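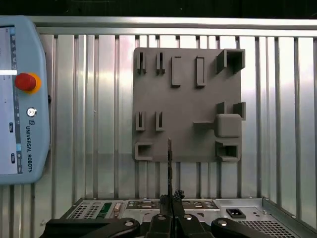
A gray printed panel with holders, against the ribbed metal wall.

Aug 28, 2022

My mother kept her kitchen tools in one drawer, and when you opened it, something always stopped it from inside. Usually it was the potato masher. She put her hand in through the gap, pushed the masher down, and opened the drawer with the hip. I did the same in my own kitchen for many years and I believed that this is how a drawer works.

In the spring I moved to Tustbridge, to an apartment with a very small kitchen. It has two drawers, and one of them is only deep enough for forks. So I had to think about where things live, which I had never done before. I want to write down what I learned, mostly for my friend Dilek Akyol, who is moving next month and asks me the same questions on the phone every evening.

The first thing I did was wrong. I went to the store and bought boxes. I bought them in three sizes with lids, because they looked so calm on the shelf, and I carried them home on the bus. Then I tried to find things to put in them. After a week I had a box with batteries, a candle and a tea strainer in it, and I could not find the tea strainer. My neighbor Serpil Özkan looked at the boxes and asked me what was in the second one. I had to open it to answer her.

She told me to wait one month before I buy anything else, and to leave every tool on the counter after I use it. This was ugly. But at the end of the month I could see which things I really use. A small knife, a big knife, the wooden spoon with the burned side, scissors, the peeler. The garlic press did not come out even once. I gave it to Serpil, who also does not use it, I think.

Now the knives and the scissors are on the wall next to the stove, at the height of my elbow. I drew a pencil line around the scissors on the paint. I was a little ashamed of this line at first, as if I was making a kitchen for a child, but it helps me very much. When the scissors are missing, the wall tells me, and I go to look for them on the desk, where I opened some letter.

Visitors also understand it. My cousin Songül stayed here for a week in the summer and she washed the dishes every night, and in the morning everything was in its place. In my old apartment she always hid the ladle from me for days.

Some things I still have not solved. The lids of the pots are a disaster. I tried to stand them up in a dish rack, and it works for three of them, but the big one falls on the others with a terrible noise, always when somebody is sleeping. Plastic bags are also a problem. I have nearly 30 of them inside one bag, behind the door, and I do not know why I keep them. My mother did it too.

Then there are the papers. I do not have a wall for the papers. There is a folder that says "important" and a folder that says "important 2," and my rental contract was in neither of them when I needed it. Serpil says that one folder for each year is enough, and when the year is over you close it with tape. I will try it in October, when the insurance letter comes.

Dilek, if you read this: do not buy the boxes. I have four empty ones with lids and you can take them all. Bring your own bag for them, or use one of mine from behind the door.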